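Trimach y Jomar amplían su campaña de recogida de demostraciones para robots de dos brazos

La nueva fase, que arranca en noviembre, incorpora tareas domésticas con recipientes transparentes

Trimach, empresa dedicada al desarrollo de sistemas de manipulación robótica, y Jomar, especializada en la preparación de datos para aprendizaje automático, han puesto en marcha la segunda fase de Garkberg, su proyecto conjunto de recogida de demostraciones. El objetivo de esta fase es reunir 2000 demostraciones de tareas domésticas realizadas con dos brazos, que se utilizarán para entrenar un modelo de control de uso general.

La primera fase se cerró con 1159 demostraciones aceptadas. Todas correspondían a movimientos sencillos sobre una mesa despejada: coger un objeto, cambiarlo de sitio, dejarlo dentro de una caja. La segunda introduce tareas más largas, en las que una mano sujeta y la otra trabaja, y se desarrolla en espacios amueblados como una vivienda corriente.

Cada demostración la realiza un operador que dirige los dos brazos a distancia. El sistema registra la posición de las articulaciones, la apertura de las pinzas y las imágenes de las cámaras, incluidas las montadas en las muñecas. Los intentos fallidos también se guardan, etiquetados aparte, y no se suman al total de demostraciones aceptadas.

El plan de trabajo contempla 200 demostraciones por tarea. Dentro de cada serie, el equipo cambia la altura de la superficie, la luz, la posición inicial de los objetos y el orden en que se cogen. Una misma serie se reparte entre varios operadores, de modo que el modelo no aprenda la manera de moverse de una sola persona.

Entre las tareas previstas figuran doblar paños, ordenar cubiertos, abrir y cerrar tarros y manejar alimentos secos a granel, como café en grano o legumbres. Los envases de vidrio y de plástico transparente reciben una atención especial. Los reflejos y el color de lo que hay dentro o detrás cambian su aspecto según el ángulo, y en la primera fase apenas estaban representados – dos tipos de vaso y un frasco pequeño. 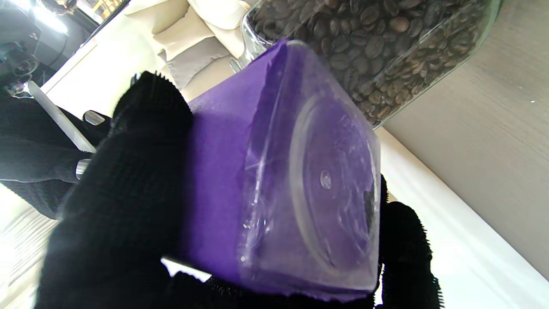

La revisión de los datos corre a cargo de Papadakis, consultora externa que ya participó en la primera fase. Sus técnicos comprueban que las imágenes y los registros de movimiento estén sincronizados, descartan las grabaciones incompletas y anotan el inicio y el final de cada agarre. Una tarea se da por terminada cuando sus 200 demostraciones han superado esa revisión.

Trimach entrenará versiones intermedias del modelo a medida que se completen las series. Los resultados servirán para decidir qué situaciones necesitan más ejemplos. Jomar mantendrá las instrucciones de grabación y la formación de los operadores – dos sesiones de práctica antes de la primera jornada de registro.

Las empresas y centros de investigación interesados en proponer tareas para Garkberg pueden dirigirse al departamento de comunicación de Trimach. Las propuestas deben incluir una descripción de la tarea, la lista de objetos necesarios y el criterio con el que se considera completada.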